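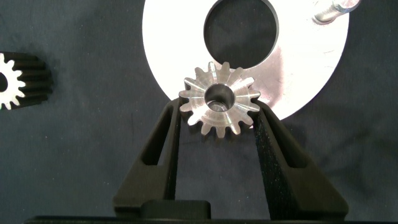
Recording gear placement episodes

Erna learns the task from recorded demonstrations. Plan on 45 good episodes before the first training run.

1. Put the plate on the dark mat and start a new session in Dratow. Check that both the wrist and overhead streams are live.

2. Close the fingers on the rim of the gear, leaving the bore clear. Hold still for 3 seconds before you move toward the plate. 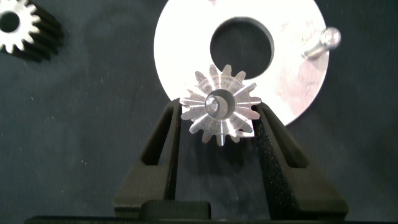
Keep the approach slow. Fast moves blur the teeth in the wrist view, and the model trains poorly on those clips.

3. Lower the gear, open the fingers, and back straight away. Vary the start position between episodes.

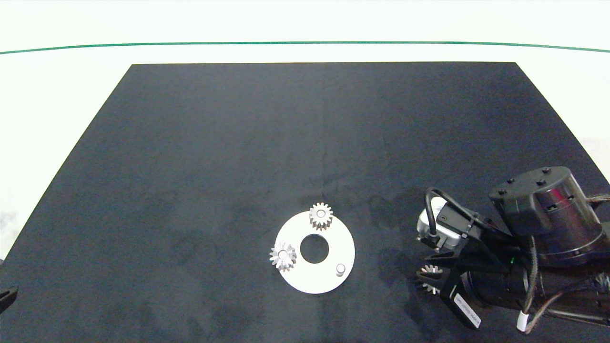

4. Mark each episode as keep or discard before starting the next. Drops go in discard, with a short note.

5. Export at the end of the session. Files over 400 MB should be split first.

Kartini Simanjuntak, 18/11/2019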